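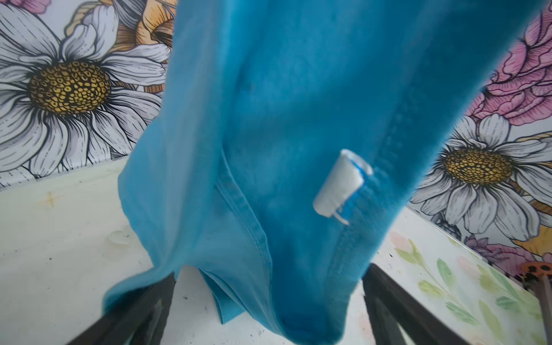

By the Office of Building Safety, Vornavel Residence Halls
Posted April 12, 2025

Laundry Room Inspection Checklist with Inspector Comments
Dvorak Hall, Room 118

The following checklist records the spring inspection of the shared laundry room on the ground floor of Dvorak Hall. The previous inspection took place in October. Each item is marked Satisfactory, Needs Attention, or Not Satisfactory, and comments are given where the inspector considered them useful to the hall office or to the service contractor. Items marked Needs Attention must be closed within 15 working days. Items marked Not Satisfactory must be made safe before the equipment is used again.

Work order reference: 1009
Service contractor: Hemevex

SECTION A. ACCESS AND EXITS

A1. Corridor door opens fully and closes without being pushed.
Satisfactory.

A2. Exit path from the rear wall to the corridor door is clear.
Needs Attention. Two rolling carts were parked across the path at the time of inspection. The carts were moved to the marked bay beside the folding tables. The floor marking for the bay is worn and should be repainted so that residents can tell where the carts belong.

A3. Exit sign lit and visible from all parts of the room.
Satisfactory.

A4. Rear window opens and has a working latch.
Satisfactory. The latch is stiff. Hall office to apply lubricant at the next routine visit.

A5. Door not held open with wedges or other objects.
Needs Attention. A rubber wedge was found behind the door. This is a fire door and may not be held open at any time, including during deliveries. The wedge was removed and handed to the hall office.

SECTION B. WASHERS

B1. Machines level and steady during the spin cycle.
Satisfactory, with the exception of washer 7. This machine moved forward on its feet during a test load with the drum half full. The contractor is to adjust the feet and check the drum supports. Washer 7 has been tagged and switched off at the wall.

B2. Supply hoses free of cracks, bulges, and leaks.
Satisfactory. The hoses were replaced after the October inspection and the replacement date is written on each tag.

B3. Shutoff valves reachable and turn freely.
Satisfactory.

B4. Door locks hold until the drum has stopped.
Satisfactory. All machines in service were tested.

B5. Detergent drawers clean and draining.
Needs Attention. Heavy buildup was found in the drawers of the machines nearest the window. Residents appear to be using more detergent than the dosing card recommends. The card is printed in small type and hangs behind the door, where few people will read it. A larger card should be placed at eye level above the machines.

B6. Floor drain clear.
Satisfactory. Water poured into the drain ran away without delay. The drain cover is secure.

SECTION C. DRYERS

C1. Lint screens in place, whole, and cleaned.
Not Satisfactory at the time of inspection. One screen had a tear along the frame that would let lint pass into the duct. The dryer was taken out of use and the screen was replaced from stock the same day. The remaining screens were whole but had not been cleaned. The inspector reminds the hall office that a cleaning round is required each morning, whether or not residents clean the screens themselves.

C2. Exhaust ducts connected, rigid, and free of crushing.
Satisfactory. The duct behind the end dryer was rerouted as requested in October.

C3. Interior of ducts cleaned within the past 12 months.
Needs Attention. The contractor's log shows the work as completed but carries no signature. Hemevex has been asked to supply a signed record. Until it is received, the item stays open.

C4. Outside vent flaps open and close freely.
Satisfactory. The planting bed outside has been cut back and the flaps are clear.

C5. Cool-down cycle operates on every machine.
Satisfactory. Loads should be left in the drum until the cool-down is complete. Clothing taken out early and left in a tight heap can hold heat for a long time, especially towels and heavy cotton.

C6. Notice on items that may not be dried is posted.
Needs Attention. The notice is present but faded. It must state clearly that cloths used with cooking oil, solvents, or wood stain may not be placed in a dryer, even after washing. A new copy has been ordered.

SECTION D. ELECTRICAL

D1. Outlets near sinks protected and tested.
Satisfactory. Test buttons pressed, power cut off and restored as expected.

D2. No extension cords in use.
Not Satisfactory. An extension cord was running from the outlet by the sink to a fan on the folding table. Both were removed. If residents find the room too warm, the hall office should report it so that the ventilation can be checked – a fan on a loose cord beside a sink is not an acceptable answer.

D3. Cords and plugs undamaged.
Satisfactory.

D4. Emergency shutoff labeled and within reach.
Satisfactory. The label was renewed after the October inspection.

D5. Ceiling lights working, covers in place.
Needs Attention. One tube is flickering above the sink. Replacement requested.

SECTION E. STORAGE AND HOUSEKEEPING

E1. Cleaning products stored in the locked cabinet, in original containers.
Needs Attention. The cabinet was locked and its contents were in order. However, an unlabeled spray bottle was found on the windowsill. Its contents could not be identified and it was sent for disposal. Products must never be moved into unmarked bottles.

E2. Bleach kept apart from acid-based cleaners.
Satisfactory. Separate shelves, both labeled.

E3. Folding tables stable and free of sharp edges.
Satisfactory. The edge strip repaired with Zornura bonding compound is holding well and needs no further work.

E4. Abandoned clothing cleared on schedule.
Needs Attention. The lost-and-found shelf was overfull, and some items had been placed on top of the dryers. Nothing may be stored on top of a dryer. Items should be bagged, dated, and moved to the hall office once a week.

E5. Trash and lint containers emptied, lids fitted.
Satisfactory. The lint container is metal with a close-fitting lid, as required.

SECTION F. FIRE PROTECTION

F1. Extinguisher mounted, sealed, and within its service date.
Satisfactory.

F2. Smoke detector free of dust and tested.
Satisfactory. Dust was present on the housing and was removed before the test.

F3. Sprinkler heads clear of stored items.
Satisfactory.

F4. Emergency instructions posted in the room.
Needs Attention. The posted sheet gives the former telephone number of the hall office. The current version must be put up and the old sheet discarded.

OPEN ITEMS AND RESPONSIBILITY

Hall office: A2, A5, B5, C6, D2, E1, E4, F4.
Contractor: B1 (washer 7), C3.
Building electrician: D5.

Item C1 was corrected during the visit and is closed, subject to a check of the daily cleaning record at the next inspection. Items A5, D2, and E1 were made safe during the visit but remain open until the hall office confirms that residents have been informed.

Washer 7 may be returned to service only when the contractor has signed the tag. Residents who find the tag missing and the machine switched on should report it to the hall office and use another washer in the meantime.

A copy of this checklist is to be kept in the room binder and a second copy sent to the hall office.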